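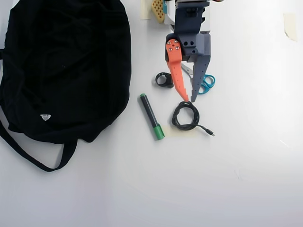
*A two-finger gripper above a coiled cable on a white tabletop, with a black bag, scissors and a marker nearby.*

The **Drindel tabletop practice** is a set of written rules for laying out, running and recording manipulation work with small robot arms on open tables. It covers arms with two-finger grippers that handle household and office items, including soft goods, cords and hand tools. It doesn't cover arms behind fixed guarding, mobile bases or machines that lift people. The current text was issued on 05/02/2026 and replaces a shorter document known as the Semunik notes.

## Background

The Semunik notes were drawn up by Cengiz Güneş as an internal guide for operators sharing a single room. They dealt mostly with power, stop buttons and who was allowed to change a program. Objects on the table were treated in one paragraph, which asked only that they be "suitable for the gripper."

A review of 2,549 logged trials at the Tuncer workshop found that 413 had been stopped by the operator before completion. Of these, 111 involved a strap, cord or cable catching on a finger or on another object. The review recommended that flexible items be given their own section, and this became the core of the Drindel text.

## Scope and terms

The practice divides table items into three classes.

| Class | Meaning | Typical items |
|---|---|---|
| R | Rigid, no exposed edge | markers, blocks, rings |
| F | Flexible or partly flexible | bags, straps, cables |
| E | Edged or pointed | scissors, open tools |

An item that fits more than one class is handled under the stricter one. Class E is the strictest, followed by F. A bag with a long strap is class F as a whole, even if its contents are rigid.

## Layout rules

Items of different classes may share a table. The operator records the class of each item on the run sheet before the arm is enabled.

Scissors are placed closed. Where a trial requires open blades, the run sheet must say so, and hands stay off the table until the arm is disabled. Markers and pens are capped.

Cables used as objects are unplugged at both ends. They may be coiled or laid straight, but a coil must not be tied to anything fixed. Live cables, including those that feed the arm, are routed outside the reach of the gripper. A strap may hang over the table edge only if it cannot reach a joint or the floor.

Tape may be used to mark positions. It is replaced when a corner lifts far enough to catch a fingertip — a point inspectors check by eye at the start of each session.

## Gripper rules

Fingers need not match in shape or color. When they differ, both are listed by part number, and the closing gap is measured after every finger change. Visible screws are checked for tightness at the start of a session and again after any contact with the tabletop.

Grip force on class F items starts at 20 percent of the rated maximum. It may be raised in steps if the item slips. When a cord is found wrapped on a finger, the arm is stopped and the cord is removed by hand; reversing the motion to free it is not permitted.

## Records

Each run sheet lists the operator, the arm, the fingers fitted, the items and the reason for any stop. Sheets are kept with the motion log. A stop with no reason entered counts as a fault in the yearly audit, which takes place in January.

## Adoption and criticism

Stendevora adopted the text in full for its training rooms. Tuncer applies it with one change: class E items are barred from any table where a trainee runs the arm alone.

Critics have noted that the class system ignores weight. A heavy rigid item and a light one fall under the same rules, although dropping them carries different risks. Güneş has proposed a weight limit for class R, but no value has been set.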